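Intro Robotics, Unit 6 handout - two-arm pouring
Shares 12 | Comments 3

Each team programs the same job: one arm holds the bottle, the other pours from the cup. Work is due Dec 10, 2019. Keep the bottle upright and grip it low, so the neck stays clear.

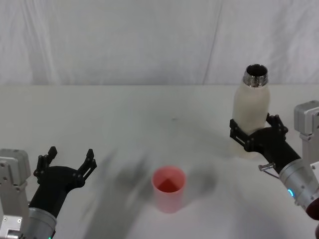 Save every run, failed ones too. The October class logged 489 runs, and the notes left out most of the misses - we can't grade those. Tilt the cup slowly. Start with the lip close to the neck and change one setting at a time.

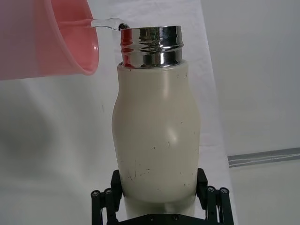

Darragh Costello asked whether the holding arm could move during the pour. Cormac Daly answered that it could, but his team dropped the idea after two spills and went back to a fixed hold.

Either method is allowed. State which one you used on page one.

Questions: Mellell Lab desk | Back to top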